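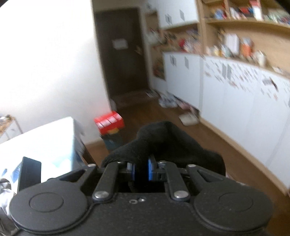
*Fig. 2. Black sock pinched between blue fingertips, with the row of white cabinets to the right.*

## 3. Sorting socks and small knitwear

This section applies to the utility room at Memthorpe. Larger items are dealt with in section 4.

### 3.1 Before starting

1. Clear a space on the white table wide enough to lay two socks flat, side by side.
2. Pick up any magazines and loose papers from the floor and stack them under the window in the hall.
3. Check that the cabinet doors are closed.

> **Caution:** The wooden floor is slippery in socks. Wear shoes or go barefoot when carrying a full load.

### 3.2 Pairing

1. Take one sock at a time from the load. Hold it at the middle of the leg and let the ends hang.
2. Turn it the right way out. Push the toe through fully before laying it down.
3. Lay the sock flat, heel towards the wall.
4. Compare length, rib and toe seam with the socks already on the table. Black socks should be compared in daylight or under the main light, as navy and black look alike in the evening.
5. When a match is found, place one sock on the other and fold once at the ankle. Do not turn the cuffs over each other. This stretches the knit.
6. Put the folded pair in the tray marked with the owner's name (Steven or Eren).

**Note:** Socks of the Farnau 3788 type have a left and a right. The letter is knitted inside the cuff. A pair made up of two left socks should be taken apart and both returned to the load.

### 3.3 Odd socks

1. Put any sock without a match in the odd-sock bag.
2. Go through the bag after every second wash.
3. Keep an unmatched sock for 30 days, then move it to the cleaning cloths.

**Note:** Wool socks are not suitable as cleaning cloths. Put them in the textile collection.

### 3.4 Putting away

1. Carry the trays to the bedrooms and empty them the same day.
2. Store pairs on edge, fold upwards, in a single layer.
3. Do not leave damp socks in a closed drawer. If a cuff still feels cool, hang the pair over the rail overnight.

| Item | Fold | Store |
|---|---|---|
| Ankle sock | None | Flat |
| Long sock | Once | On edge |
| Thermal sock | Twice | Top shelf from June |

Section revised by Chang-ho Geum, November 21, 2025.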